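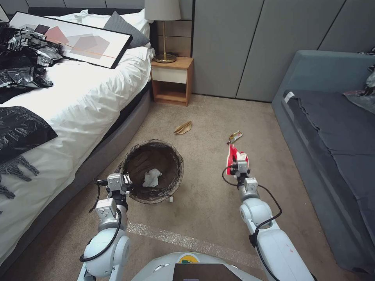

Figure 6. Bedroom floor in the Hundgate flat, with a mesh wastebasket, loose wrappers and a paper scrap on the carpet.

4.2 The near miss

Every household we studied owned at least one wastebasket, and every household had litter within arm's reach of it. We call this litter the near miss. It is a humble category, but it accounted for more of our coding disputes than any other, and it deserves a section to itself.

The Hundgate bedroom is a fair specimen. The basket in Figure 6 holds a single crumpled tissue. Out on the carpet, a tan paper scrap has settled between the basket and the nightstand, and a strip of clear tape lies across the foreground. On a strict reading of our scheme, the basket is in use and the floor is untidy, and the two facts have very little to say to each other.

Our first codebook, drafted by Kwofie in August, treated the basket as the center of the room and scored each item by how far it lay from the rim. This produced handsome circles on the floor plan and almost no understanding. Residents did not think in circles. They thought in terms of the bed, the door and whatever they had been eating. One told Pichler that a wrapper beside the basket was "basically in," a position she defended for most of an interview.

We therefore replaced distance with standing. An item has the standing of trash when the resident, asked without pointing, names it as something to be thrown away. Wrappers reached this standing quickly. Paper was slower, particularly folded paper, which residents suspected of being a receipt they would need as soon as it was gone. Clear tape had no standing at all in most homes, for the simple reason that it went unnoticed until it was stuck to a sock. In a room like the one in Figure 6, the glossy band shows up well enough from above, but several residents walked past similar strips during the interview itself.

The surfaces above the floor followed other rules. Beds, in particular, served as places for things that had been promoted but not yet settled. The framed abstract print lying on the white duvet belongs to this group. It is plainly not trash, and just as plainly it is not where one would expect to hang a print. We coded such items as pending. The Agbenyega inventory (Appendix B) has 4000 entries, and pending is its second largest class, behind only clothing, which we have given up trying to explain.

Basket design mattered less than we had hoped when we budgeted for it. The open-topped mesh type was easy to find and easy to hit, and floors near it were no cleaner than floors near the lidded Jalov model we supplied for comparison. Residents liked the lids. They put things on them.

For the analysis in Section 5 we keep the near miss separate from general floor litter and leave tape out of the totals, reporting it in a footnote where it can do no further harm.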